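Ticket 1287: Scheduled exports from Hidby stop partway through
Opened: 2025-09-07
Reporter: Lise Robichaud, Endberg office
Assigned: Qusai Khalaf
Priority: normal
Status: resolved, monitoring

## Reported problem

The nightly export from Hidby to the Clolness file share produces a truncated CSV. The job reports success. Row count in the file is 900 every time, regardless of how many records match the filter. Manual exports from the same account are complete.

Lise first saw it after the May update but did not compare row counts until the monthly totals came out short.

## Environment

- Hidby server, current stable release
- Export target: Clolness share, mounted over SMB
- Scheduler: built-in, runs under the service account `hidby-exp`
- Report template: "Open items, all sites"

## Log

**QK, first pass.** Ran the template by hand as Lise. Full file, correct footer line. Ran it as `hidby-exp` and got 900 rows, no footer. The share is not the cause: writing to local disk as `hidby-exp` gives the same short file.

**QK.** Checked quota and free space anyway. Both fine. No antivirus hits on the export folder.

**LR.** The photo attachments export has the same trouble. It skips anything past the limit, but the files that do come through open normally.

**QK.** Compared account settings. `hidby-exp` has a row cap in its profile, inherited from the Tapia role. Interactive users do not have that role. The scheduler log shows this on each run:

```
WARN export: profile limit reached, closing stream
INFO export: job finished, status 0
```

The warning is written at a level the default log view hides. Exit status 0 is misleading — I have filed that separately with the vendor.

**QK.** Removed the Tapia role from `hidby-exp` and granted read access directly. Restarted the scheduler service. The role had been cached, so the first run after the change was still short. Second run complete, footer present.

**LR.** Confirmed on my side. Totals now match the manual export. Attachments are coming through as well, checked one from the end of the list.
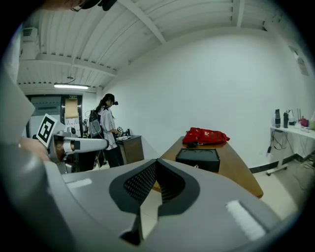
## Fix

1. Open the service account profile and remove the Tapia role.
2. Grant read access on the report folder directly to the account.
3. Restart the scheduler service. A config reload does not clear the role cache.
4. Run the job twice and check for the footer line in the second file.

## Open items

- Re-export the short months. Lise has the list.
- Set the log view to show WARN on the scheduler page.
- Vendor reply on the exit status — ticket stays in monitoring until then.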